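3.2 Floor pattern and the visibility of light soil
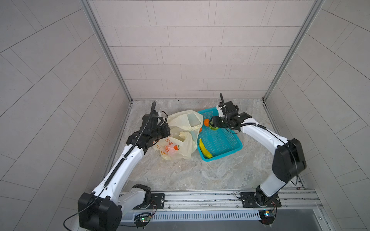

The second part of the study deals with how easily a person notices light soil on a floor, and how far this depends on the pattern of the floor itself. By light soil we mean dust, dried splashes, and short fibers of the kind left behind between daily cleanings. Heavy soil, such as mud or spilled food, was left out. Earlier work in our group had shown that heavy soil is noticed on nearly any surface, and that the differences between floor patterns become too small to be of use to a building owner.

Floor coverings are often chosen from a small sample held in the hand. At that distance a marbled pattern looks busy, and buyers tend to assume that it will hide dirt well. Seen from standing height, the same pattern may blend into a nearly even gray. Whether soil is hidden then depends on two things: the contrast between the soil and the average tone of the floor, and the size of the soil marks compared with the size of the veins or clouds in the pattern. A mark much smaller than the pattern can be lost in it. A mark much larger than the pattern is judged against the average tone and gains little from it.

The floor patterns were grouped as plain, speckled, or marbled. Within each group there were light, medium, and dark gray samples. All were smooth, with a low sheen, and were supplied by Nimura and Treseteck from stock lines. Dirkivia supplied the wall tiles that were set up behind the samples. We used gray throughout so that hue would not be mixed with lightness. This limits what can be said about brown or beige floors, which are common in homes but less so in workrooms and service areas.

Wall finish was treated as a second factor. In a small room, light from the walls reaches the floor at a low angle, and a pale wall will soften the shadows next to raised fibers. Pale walls also change what the eye takes as the brightest surface in view. A medium gray floor next to a light gray wall is judged darker than the same floor next to a dark wall, and pale dust on it stands out more. The pairing that comes up most often in the rest of this section, light gray tiled walls over a marbled gray floor, can be seen in a small enclosure in Figure 1.

Soil was applied through a fine screen onto a marked part of each sample. Three soils were used: a pale mineral dust, a dark carbon-based dust, and cut cotton fibers. Each was weighed before use. Samples were brushed, wiped with a damp cloth, and left to dry between runs. A sample that still showed traces of the previous soil after wiping was taken out and replaced with a fresh piece from the same batch. This happened mainly with the dark dust on light plain samples, where the dust settled into fine scratches.

Light on the floor was held at nearly 400 lux, measured at the center of the sample with the meter lying flat. The lamps were overhead and diffuse. No daylight reached the samples. We tried a side-lit setup in early trials and gave it up, as the direction of the light had such a strong effect on the fibers that the pattern of the floor no longer mattered. Side light is worth a study of its own, mainly for corridors with a window at one end.

Observers stood at a line marked in front of the sample and were asked to say whether the floor was clean enough to leave as it was. We did not ask whether soil was present. In pilot trials at Chiba that question led observers to search the sample closely, which is not how people look at a floor in daily use. The answer was given on a short scale running from "leave it" to "clean it now." After removal of incomplete sheets, 396 ratings were kept. Tamsin Pettigrew checked the entry of the ratings against the paper sheets and corrected a number of cases in which the scale had been read in reverse.

The marbled samples did well with pale dust when the veins were pale and broken, and poorly when the veins were long and sharply drawn. In the second case the dust blurred the edges of the veins, and several observers wrote that the floor looked "smeared" or "foggy" although they could not point to any one mark. Speckled samples gave more even results across the three soils. Plain samples were rated worst with dark dust when the sample was light, and worst with pale dust when the sample was dark, as would be expected from contrast alone.

Fibers followed a different order. They were noticed on speckled samples more often than on marbled ones. A fiber is a thin curved line, and a speckled ground contains no lines that it could be confused with. On a marbled ground, a fiber that lies along a vein is easily passed over – one that crosses a vein is not. The angle of the fibers was not controlled, and the spread in the ratings for this soil is wide.

The effect of the wall was smaller than that of the floor pattern but ran in the same direction for all gray levels. With light gray wall tiles, pale dust on medium and dark floors was rated as more in need of cleaning. For dark dust on light floors the wall made little difference. Joint lines in the wall tile may also play a part, given that they offer a straight edge near the floor against which a band of dust can be compared. Our layout kept the joints at a fixed height and cannot separate this from the tone of the tile.

These results apply to a standing observer and a clean starting surface. Long use changes the sheen of a floor unevenly, with walked areas becoming either duller or glossier than the edges depending on the finish. The worn samples treated in Section 3.3 were taken from floors in service and show both kinds of change.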